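Print this thread | E-mail this thread

Small square table, big argument: do wipes wreck the wood, and what gets to live on top?

**marmaladehatch**
OK so I've been reading this board for ages and finally have something dumb enough to post. We have a square light wood table, a Bimcombe, bought used from a couple moving out of the Sison building two streets over. It does everything in our place. Breakfast, mail, gluing things, the one jigsaw puzzle we get through each winter. It's up against a white wall with a plant on the wall side and my picture frames, which have been "about to be hung" since July.

Two problems. First, I clean it with wet wipes. Every day, sometimes more, because they're right there and I'm lazy. My sister saw me do it and made a noise like I'd kicked a dog. She says the wipes strip the finish and in a year it'll be gray and fuzzy. Is she right? It still looks fine to me but I see it every day so I probably wouldn't notice.

Second, the stuff on it. I want the table mostly clear and I can't seem to manage it. I move the frames to eat, then I move them back, then they migrate. My partner's position is that a table with nothing on it looks like a waiting room. Help!

**oldputtyknife**
Your sister is right. Wipes are a little detergent, a little preservative and a lot of water, and you're leaving all of it behind on the wood and letting it air dry. Once won't hurt. Every day will. I refinish tables as a side job and I can usually find the place where the wiper sits, there's a dull patch the shape of an arm swing.

What's the finish? If it's lacquer or poly you have years. If it's oil you have less than that.

**marmaladehatch**
No idea! How do I tell? The sellers said they "did it with Narnetti" once and I nodded like I knew what that meant.

**oldputtyknife**
Narnetti is a hardwax oil. So oil. Put a drop of water on a corner and go make coffee. If it's still a bead when you come back, you're protected. If it's gone flat and left a darker spot, the oil is tired and you should do another coat before you do anything else.

**greenbeanpeg**
I'm going to disagree with putty here, with love. I've wiped down an oiled kitchen table with baby wipes for 12 years and raised two kids on top of it and it looks like a table. It has marks. It's a table! People get so precious. The unscented ones are basically damp paper.

**oldputtyknife**
Yours probably got re-oiled at some point by somebody.

**greenbeanpeg**
It did not, I would have been the somebody.

**tinroof_lou**
Can we see it? Hard to say anything useful about the stuff on top without knowing how much table there is. "Small" on this board has meant a card table and it has also meant seats eight.

**marmaladehatch**
Fair. These are all from the same afternoon.

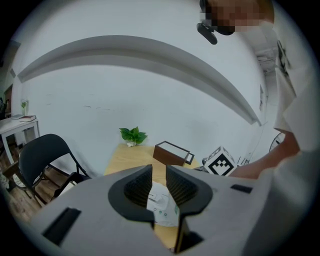
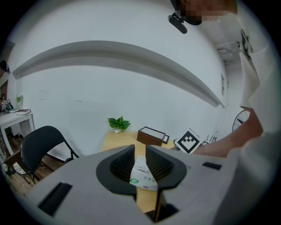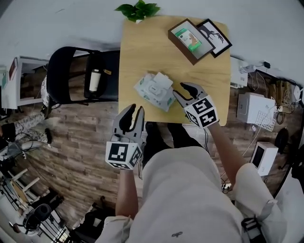
The table and the plant. The deer is in the third one, top right.

**tinroof_lou**
Oh that's a perfectly good table. I was picturing something way more tragic. Love the pale color against that floor.

First thought: get the frames up. I like the deer a lot and it's doing nothing for you at table height. Black frame on a plain white wall, that's an easy win. And the brown frame is lying flat in the last one, so it's taking up the most room it possibly can and you have to stand over it to see what's in it.

**greenbeanpeg**
Seconding the deer! But leave the plant. The plant is what makes it look like a person lives there.

**marmaladehatch**
The deer was a gift and I keep being told it's too small for the wall by itself. So it waits for friends. The one in the brown frame was going to be the friend but they look weird together, one's black and white and the other has all that green in it.

**tinroof_lou**
They don't have to match. Hang the deer a little off to the side of the plant and put the brown one somewhere else entirely, like above that white side table with the red book on it. You've got a nice little corner over there that's getting ignored.

**halfacord**
Going to be the grump. Don't hang anything directly over a table you eat at and work at. You'll knock it with a chair back, or with your elbow when you reach for the salt, and then it's glass in the butter. Ask me how I know. If it has to go there, put the bottom edge at least 14 inches above the tabletop and use two hooks, so it can't swing.

**tinroof_lou**
I've had pictures over my table forever and the butter is fine.

**halfacord**
And I've had stitches. Two hooks.

**marmaladehatch**
Two hooks noted. I'm renting, are the sticky strips OK or will I regret it?

**halfacord**
For something that size they're OK if you wipe the wall down with rubbing alcohol first and then press for a full minute. People skip the pressing. Also wait before you hang the frame on it, the packet says an hour and I give it overnight.

**greenbeanpeg**
Back to the wipes because I have a stake in it now. Did you do the water drop?

**marmaladehatch**
I did! Two drops. Back corner by the plant, stayed in a bead the whole time. Front edge where I sit, went flat and left a dark spot that took until dinner to fade. So I guess you're both right??

**oldputtyknife**
That's the arm swing. The back corner never gets wiped so the oil is still there.

It's an easy fix. Clear the top, go over it lightly with a fine pad along the grain, vacuum, thin coat of the same oil, and I mean thin, then buff it off before it gets tacky. Do the entire top and skip the temptation to touch up just the front or you'll see a line forever. One small can does a table that size with plenty left over. Lay the rags out flat to dry outside when you're done, oily rags in a ball can catch fire and that's not me being dramatic.

After that a cloth wrung out in water for every day. Keep the wipes for your hands.

**greenbeanpeg**
"Keep the wipes for your hands." Putty you're killing me. At least tell her she can use a wipe and then go over it with a dry cloth, because she's going to use the wipes. We all know she is.

**oldputtyknife**
If she dries it right after I'll sleep fine.

**marmaladehatch**
I'm going to use the wipes. But I'll dry it, I promise – there's a dish towel within arm's reach at all times in this house.

Do I have to move out of the room while the oil dries? My partner gets headaches from paint.

**oldputtyknife**
Window open, and go somewhere for the evening. You can put light things back the next day, but I'd give it longer before anything wet or hot. Put something under the plant pot for good. White pots love to leave a ring, the water creeps out of the bottom and you don't see it until you lift the pot.

**marmaladehatch**
Just lifted it. No ring. Felt like defusing a bomb.

**unholm_refugee**
Old Unholm owner here (long story, three chairs, all cracked in the same spot), hence the name. Just want to speak up for the black folding chair, because everybody's talking about the table. Folding chairs are the right call with a table that does six jobs. You can make it go away. My friends spent $500 on a set of four proper dining chairs and now they climb over them all day long.

Only thing I'd say is stick felt on the feet. Metal legs and a plank floor will get into a fight eventually.

**tinroof_lou**
Felt falls off in a week and collects cat hair. Get the rubber caps.

**unholm_refugee**
Rubber caps leave black streaks!!

**tinroof_lou**
Clear ones don't.

**marmaladehatch**
I do like that chair. It also works as a shelf, there's a bottle sitting on it in the last one. That's sort of my whole problem in one go, any flat surface in this apartment gets something put on it within a day.

**greenbeanpeg**
Then don't fight it, give it a tray! One tray, on the side table. Anything you carry over and set down goes on the tray. When it's full you deal with the tray. I stopped having a pile problem and started having a tray problem but the tray is smaller.

**halfacord**
Trays are just piles with handles.

**greenbeanpeg**
Yes, and you can pick it up and move it when people come over. You've got 583 posts on here, halfacord, and I don't think one of them is in favor of anything.

**halfacord**
I was in favor of the two hooks.

**marmaladehatch**
OK here's where I've landed. Oil can is ordered. Deer goes up on strips, off to the side of the plant, at the 14 inches. Brown frame goes over the side table if I can get it level. Plant stays, with a saucer. We're trying a tray and my partner has picked a truly ugly one from the thrift place that I'm told has character. Undecided on rubber vs. felt, please don't start again.

One more question for putty: does the underside need oil too?

**oldputtyknife**
Wouldn't hurt, one coat, and you don't have to be neat. Do it first so you're not flipping the table onto a fresh top.

**marmaladehatch**
Good thing I asked, because I was absolutely going to do it second.

Print this thread | E-mail this thread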